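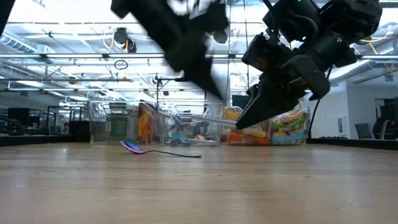

The case for buying less cutlery, and buying it once

Most kitchens have too many utensils in them, and most of those utensils are bad. I have come to think the second fact causes the first. A spoon that feels wrong in the hand gets pushed to the back of the drawer and another one is bought to replace it, but the old one stays. After ten years of this the drawer will not close.

I have lived in Zelitz for most of my adult life, and for 6 of those years I rented a place with a kitchen the size of a closet. There was one drawer. When I moved to a bigger apartment I had four drawers, and within a year they were all full. I was cooking the same meals.

The stores make this easy. The Prarkum outlet on the edge of town sells flatware in boxes of 60 pieces for less than the price of a decent pair of shoes. A household of two does not need a box like that. It contains oyster forks. The dinner forks bend if you press them into a cold potato, and the knives have a seam along the handle that you can feel every time you pick one up. People buy the box because it looks like a solution to the whole question of cutlery, and they end up storing most of it.

Then there is color. Coated flatware has become common, in black, copper, and the shifting purple and blue finish that looks a bit like oil on water. I have nothing against it as decoration, and I own a few pieces. But a coated spoon should be judged the same way as a plain one. Is the bowl the right depth for soup? Does the handle sit well between the thumb and first finger? Too much of what is sold now answers the question of how it will look on the table and leaves the others alone. I would also like sellers to print on the package how the finish should be washed. Many do not, and the buyer has to guess.

My own view is that a household should own two more place settings than it has people, plus whatever it really cooks with. For my home that means a short list: four of each fork, knife and spoon, a ladle, a slotted spoon, tongs, a thin spatula and two wooden spoons. I kept one long-handled spoon for tall jars. That came to less than a third of what I had.

The usual objection is guests. I have dinner guests perhaps 7 times a year, and when there are more than four of us I borrow from the neighbors across the hall, who borrow my folding chairs. A shared set on each floor of a building would handle every party I have been to. The tenants' group at the Jaber building has kept one since 2000, in a plastic tub in the laundry room, with a sheet of paper for signing things out. When I last looked, a few teaspoons were missing and the ladle had been replaced. Otherwise it was in good order.

The other objection is cost. Good cutlery is expensive new, and I would not tell anyone on a tight budget to go and buy it. Secondhand is a different matter. The Zorora thrift store keeps loose flatware in bins by the door and prices it by the piece, and on a Friday morning it is well stocked. Nothing matches. I stopped caring about that after the first week, and I have not had a guest mention it.

What I would like to see is stores selling single pieces again, out of the box, so that people can hold them before they pay. You would not buy a hammer without picking it up, and most of us use a spoon far more often than a hammer.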